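Cevano Forums > Role-Playing Games > Skokau
Thread: Crafting balance after the spring update

Telma Acuña (moderator)
Members are invited to give their views on the revised crafting system in Skokau. The update lowered the yield of the potion bench and added 32 recipes. Please keep replies on topic and refer to the posting rules before quoting from the closed test.

marlow_keep
I have finished two full seasons since the update. In my view the lower yield is correct. Potions were previously so plentiful that the herb garden had no purpose after the first month. I now plan each harvest.
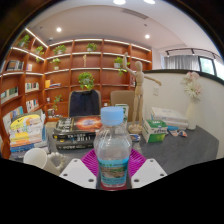 The bottling step deserves separate comment. Each potion now requires an empty vessel, and vessels do not stack in the bag. A player who wants to carry water from the spring needs one slot for every unit. An ordinary clear plastic bottle with a screw cap is a simpler container than anything the game allows before level 60. I would ask the developers to permit refilling.

Catrin Bellis
I must respectfully disagree on the yield. My save file shows 564 potions brewed, and most were made before the change. Players who begin now will need far longer to reach the Anozie region, where the story resumes. The garden is pleasant, but it should not be compulsory.

marlow_keep
The Anozie gate can be opened by trade as well. The Ekik merchant accepts dyed cloth.

Catrin Bellis
That is correct, although the merchant appears only on Monday in the game calendar. I do not consider it a reasonable alternative for new players.

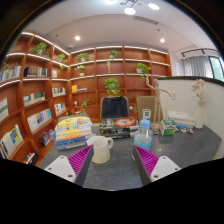
With regard to the library quests, I believe the update was an improvement. Recipes are now learned by reading, and volumes may be left anywhere in the house. My character's desk has come to resemble a real one, with a stack of books near the front edge and a white mug directly before it. I would support extending this method to cooking.

quillfern
I support the request for refilling and oppose any return to the old yield. Could a moderator confirm whether the bag limit is under review?

Telma Acuña (moderator)
The bag limit is under review. Requests concerning the Ekik merchant should be submitted in the suggestions section.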